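Interior Surfaces and Finishes
Handout 3: Reading a room by its surfaces
Revised 9 December 2025

Before this session please read the chapter on wall coverings in the course reader. Bring a pencil and the measuring sheet from Handout 2.

1. What we mean by a finish

A finish is the last layer of a wall, floor or ceiling, the one that people touch and see. Under it there is a substrate, for instance concrete, brick or a plaster board. Students often mix up the two words in their reports. If you write "the wall is tile", I will ask you what the wall is made of, and tile will not be a sufficient answer.

2. Scale of the unit

Every covering that is made from pieces has a unit: one tile, one brick, one floor board. The size of the unit changes how large the room feels. Small units give many joints, and many joints give a busy surface. This can be pleasant in a small area and tiring in a large one.

In the Pateck exercise you will plan a wall of 294 cm in length. Draw it first with a unit of 3 cm and then with a unit of 57 cm, joints not included. With the larger unit you will have cut pieces. Decide where they go before you draw the first row, and show this decision on the plan.

3. Color mixes

A mixed covering is specified by the share of each color, for example half beige, a third tan and the rest dark brown. The supplier's sheet from Kendura gives only the names of the colors, so you have to write the shares yourself. Dark pieces need attention. When they come in groups the eye reads them as a stain or a hole. Spread them by hand on a dry layout of at least 240 pieces and look at it from the other side of the room.

4. Corners

Where two walls meet, the rows must also meet. Check the level on both sides – a difference of few millimeters is already visible. The same covering may look like two different materials at a corner, when one wall receives light and the other stays in shadow. For this reason we never choose a color from one sample held in one position.

5. Sloping ceilings

Under a roof the wall is low and the ceiling takes over its role. A light floor helps here. Dark furniture should stand where a person can walk around it at full height. In the Cendon house, our case for July, the usable floor is much smaller than the plan suggests.
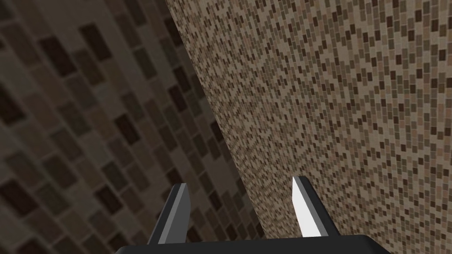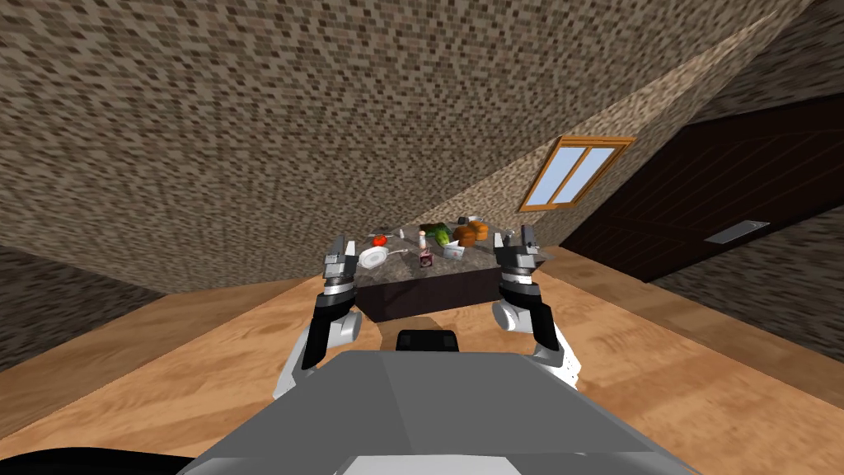
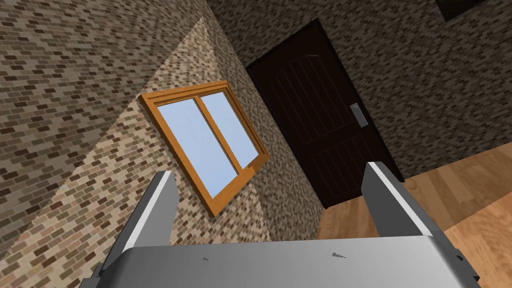 Fig. 1–3. Interior surfaces: small mosaic tiles at a corner (1), wooden floor under sloping ceilings (2), brick-textured walls with wooden floor (3).

For the next session: finish both Pateck drawings and read the Okafor text on joints, first half only.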